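Search the guide Search

Sindside Guest House - Room Set-Up Guide
Section 2: Folding and Sorting on the Bed

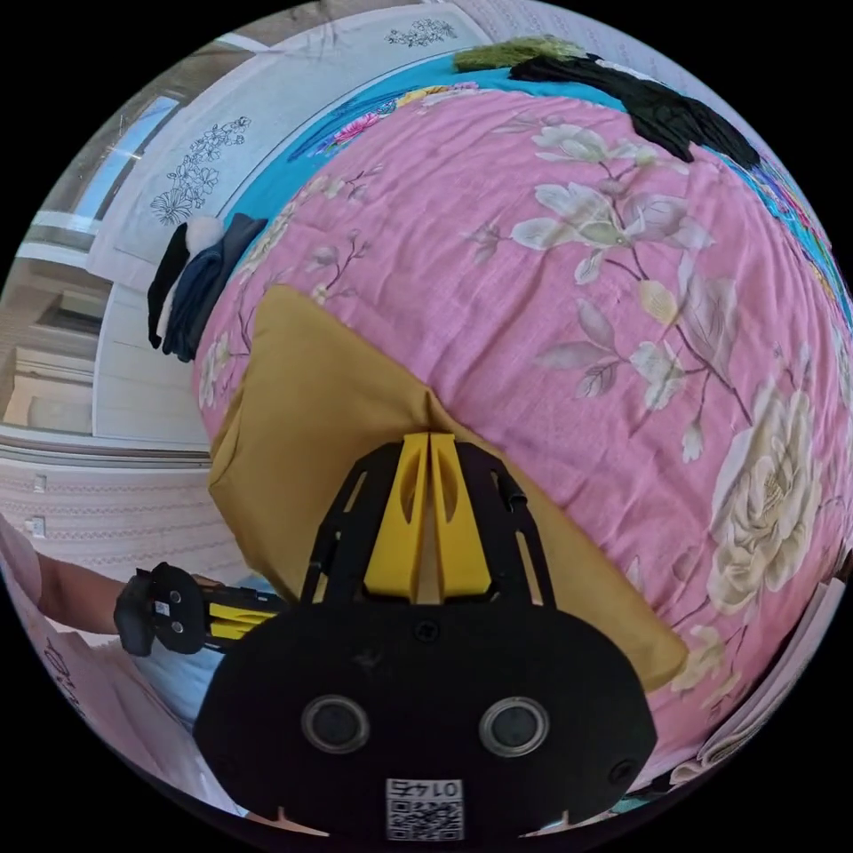 Judit Szénási asked us to put the flat pieces ahead of the clothes in this edition, as new staff kept folding sweaters first and then had nowhere to lay out a cloth. The order below follows her request. If you learned the old order, please change over.

2.1 Before you start

Use the bed as the folding surface. The desk in each room is too narrow for anything larger than a hand towel.

1. Make the bed first. Pull the bedspread straight and smooth it from the center toward the sides.
2. Bring in the clean laundry and put it at one side of the bed. Leave the middle clear.
3. Open the curtain. Dark items are hard to tell apart in low light, and black and navy socks are the usual mistake.
4. Check your hands and sleeves for dust or polish before you touch light fabric.

Note: Patterned bedspreads hide lint and loose threads. Run a flat hand over the surface before you lay anything on it.

Caution: Do not fold on a bed that still has used sheets on it. If the sheets are due for changing, do that job first (Section 1).

2.2 Flat cloths

Flat cloths include table covers, small throws, scarves and wraps. A plain cloth, such as the mustard-yellow one on the pink flowered bedspread, is the easiest to practice with.

1. Lay the cloth out with the better side down.
2. Find two neighboring corners and bring them over to the opposite two. Line up the edges before you press the fold.
3. Smooth from the fold toward the open edges.
4. Fold again in the same direction if the cloth is wider than the shelf.
5. Turn the cloth a quarter turn and fold to final size. The standard shelf in the Wuretti wardrobe is 525 mm wide and takes two stacks side by side.
6. Set the folded cloth down with the rounded edge facing the front.

If the corners come out pointed or uneven, open the cloth up one fold only and line up the edges again. Starting over from flat is rarely needed. A cloth lying at an angle across the bed should be turned square to you before the next fold.

Note: Fuzzy or loosely knitted pieces do not hold a sharp fold. Fold them once, roll them, and store them on top of the stack.

2.3 Clothes

Guests on the weekly plan may leave clothes to be folded. Handle only what is in the laundry bag or has come back from the laundry room.

1. Separate dark items from light ones.
2. Button the top button of each shirt. Close zippers.
3. Lay the garment face down, fold the sides in, and fold the bottom up to the collar.
4. Stack the heaviest pieces at the bottom. Light-colored pieces go on top, with no dark fleece against them.
5. Place the finished stack at the edge of the bed, close to the headboard end, while you work on the rest.

Caution: Do not lean a stack against a headboard or wall panel that has a drawn or painted design. Some of the inks mark fabric, and rubbing wears the lines away. Leave a hand's width.

A garment that is still rumpled after folding goes back for pressing. Put it aside on its own - if it goes on the finished stack it will crease the pieces under it.

2.4 Putting away

1. Carry one stack at a time with both hands, one under and one on top.
2. Flat cloths go on the second shelf. Clothes go on the third, or in the drawers if the guest has been using them.
3. Items with no clear owner go in the Dodden basket at the end of the hall, with a slip showing the room number and your initials.
4. Smooth the bedspread again and check underneath the pillows for small items.

Note: Room 156 has no third shelf. Use the Ocampo chest by the door.

2.5 Common problems

Stack leans to one side: the folds are all facing the same way. Turn every other piece.

Cloth slides off the bed: the bedspread is too loose. Tuck it in at the foot and try again.

Piece is too thick for the shelf: take out the last fold and store it wider.

Questions on this section go to Vilmos Medve at the linen desk. Replacement slips for the basket are kept in the same drawer as the laundry bags.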